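Search tickets, orders or jars
Home Shop Lids & Tins Help Desk My Tickets Sign out

Ticket 190: tin lids won't go back on
Opened by: Sneha Pandey
Handled by: Bakari Tanui, Skenow Help Desk
Status: waiting for customer

Sneha, 14/03/2025
Hello all, I hope you can help. I bought 52 of your shallow round tins in December for hand salve, and they've been lovely until now. The trouble is that the lids on this last lot go on halfway and then stick, and one had to be coaxed off with a tea towel and a fair bit of muttering. I've washed them, dried them overnight and tried swapping lids between tins, and it's the same few every time.

Bakari
Hello Sneha, thank you for such a thorough message, and I'm sorry about the muttering! Would you mind running a fingertip round the rim of a stubborn one, and then looking inside for any knocks? A dent in the base doesn't usually trouble the lid, but a rim that's gone even slightly oval certainly will. A photo looking straight down into it would be a great help.

Sneha
Rim feels smooth to me, though my fingertips are not what they were. I did find a small dent in the bottom of one.
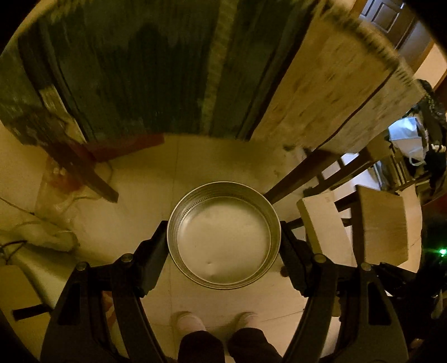
Attachment 1: open tin from above, tiny dent in the base, lower left.

Bakari
Lovely, thank you. I can see the dent, and the ridges and little notches inside the wall are part of the pattern, so please don't worry about those. Could you stand the tin upside down on a flat worktop and see if it rocks? Then measure across the rim twice, the second time at a right angle to the first, and send me both numbers. If they differ I'll ask Chepkoech in the stockroom to put replacements aside for you.

Add a reply

We use cookies to keep you signed in. Accept Manage choices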